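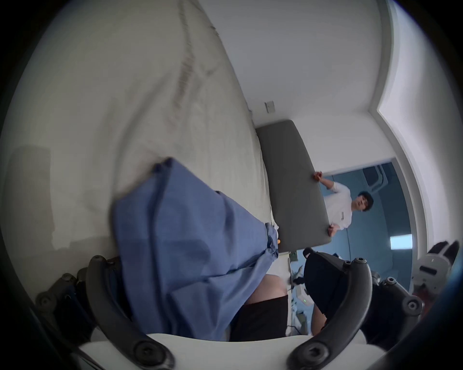
Blue cloth between the fingers of a hand-held gripper, with a second gripper at the right.

About us

Callovitz makes software for robots which must handle soft things: bed sheets, towels, duvet covers, shirts. We are a small company in Tremside, and we do not build robots. Our customers bring their own arms and grippers, and we bring the part that looks at the cloth, decides where to take hold of it, and guides the hand until the fold is done.

How we started

The company was founded by Eilidh Strachan and Emil Riedl. Eilidh had worked for many years on planning software for warehouse arms. Emil came from a hotel laundry business, where he looked after the machines and saw how much of the work was still made by hand. Their first program could find one corner of a towel on a dark table. It needed 36 seconds for this, and if somebody switched on the other lamp it found the corner of the table.

Today we are a bigger team, and the program is called Nidness. It has three parts, which can be used together or separately.

Perception. A box has the same shape from one day to the next, but a pillowcase can lie in any shape you like. Nidness looks for edges, hems and corners, and it gives to each of them a value for how sure it is. If the value is low, the robot is told to lift the cloth a little and look again.

Planning. The planner chooses the next grasp and keeps a second one ready. It plans only a short distance forward, as cloth moves when you touch it and a long plan becomes old very quickly. Faustino Escobedo wrote the first version, and he still reads every change to it.

Control. This part runs on the customer's own controller. It watches the fingers and the arm, and slows the movement when the cloth is pulled too tight.

How we work

We learn a great deal from people doing ordinary housework. Demonstrations with hand-held grippers are recorded in normal rooms, with normal furniture and normal light. Nii Kpodo is responsible for the recordings and for the tool we use to cut, label and replay them. This tool is named Dramani, and it can be obtained without the rest of Nidness. Before a new version goes to customers, it must pass around 2000 replayed grasps and then two full days on the arms in our workshop.

Working with us

Ekene Akinola answers the first questions from new customers. Please tell us which arm and gripper you have, what kind of cloth you handle and how it arrives to the robot. A short video is very helpful, also when it shows the thing going wrong.

Visitors are welcome in Tremside by appointment. The workshop is closed for the last week of December.

Page last updated: July 21, 2026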